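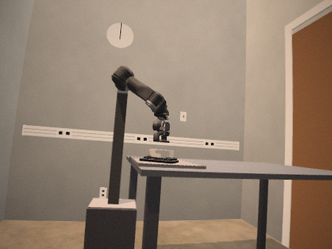 Ultisetti Lecture Capture Unit, Series 4
Product page for higher education departments

The Ultisetti Series 4 is a fixed recording unit for lecture theatres and seminar rooms. It records the lecturer's microphone, the room microphone and the output of the lectern computer, and joins them into a single file which is passed to the institution's teaching site. It is supplied by Josent to universities and colleges, either as a single unit or under a campus agreement.

Part number: JU-S4
Replaces: JU-S3 (no longer supplied)
Supply: made to order

What the unit does

Recording starts and stops from the timetable. The unit reads the room's bookings each night and sets itself for the following day. A lecturer who doesn't want a session recorded can cancel it from the lectern button or from the booking page. A session cancelled at the lectern is not kept in any form. A session cancelled from the booking page must be cancelled before its start time.

Sessions that are not in the timetable can be recorded by holding the lectern button until the light turns green. These are stored under the name of the person logged in at the lectern. If no one is logged in, they go to the department's shared folder and stay there until claimed or deleted by the department office.

The unit does not edit. Trimming, captions and chapter marks are handled by the teaching site, or by the Kristiansen caption service where the institution holds a licence for it. The licence is not included in the price of the unit.

Sound

Two microphone inputs are fitted, one for the lecturer and one for the room. Levels are set at installation and then locked. They can be changed by an administrator, but we advise against changing them during term, as recordings from the same course will then differ in volume from week to week.

The room input is muted by default. Departments that teach mainly by discussion normally ask for it to be switched on, and this should be stated on the order form. Where the room input is on, a notice must be fixed at each entrance. Notices are supplied with the unit.

Storage

The unit holds 70 hours of recordings. Files are sent over the campus network as soon as a session ends, so in normal use the store is close to empty. If the network is down, recordings are kept and sent in order when the connection returns. When the store is full the unit stops recording and shows a red light - it does not write over earlier sessions.

Power and mounting

The unit fits a standard equipment rack or the shelf of a Druken lectern. For other makes of lectern a bracket is needed (part number JU-BR). The bracket is not suitable for lecterns with a sloping shelf. Mains lead supplied. Leave a clear gap on both sides for air, and do not place a projector or amplifier directly on top of the lid.

Access and accounts

There are three kinds of account: lecturer, department and administrator. Lecturers see their own sessions only. Department accounts see all sessions booked under the department code, including those given by visiting staff. Administrator accounts can change timetable links, storage rules and sound levels.

Staff who teach for more than one department need only one account. Their sessions are sorted by the code on the booking, so a wrong code will put a recording in the wrong department's list. It can be moved afterwards by either department.

Price

Single unit: £2,596 excluding VAT
Bracket JU-BR: priced on request
Campus agreement: priced on request

The price includes delivery within mainland Britain, installation in one room and a 2-year warranty. It does not include network points, which must be in place before the installer arrives. Extended warranty is available at the time of order and cannot be added later.

Ordering

Orders should be placed by the department or estates office, using the institution's own purchase order number. Please give the building, room number, make of lectern and timetable system. Orders for use in the autumn term should reach Josent by the end of July. Orders received after that will be accepted, but installation may fall in teaching weeks, when access to rooms is limited.

Units returned unused in their original packing are refunded less carriage. Installed units can't be returned unless faulty.

Documents

Installation guide (PDF)
Lectern button card for teaching staff (PDF)
Entrance notice, English and Welsh (PDF)
Changing over from Series 3 (PDF)

Page last updated 2020-03-21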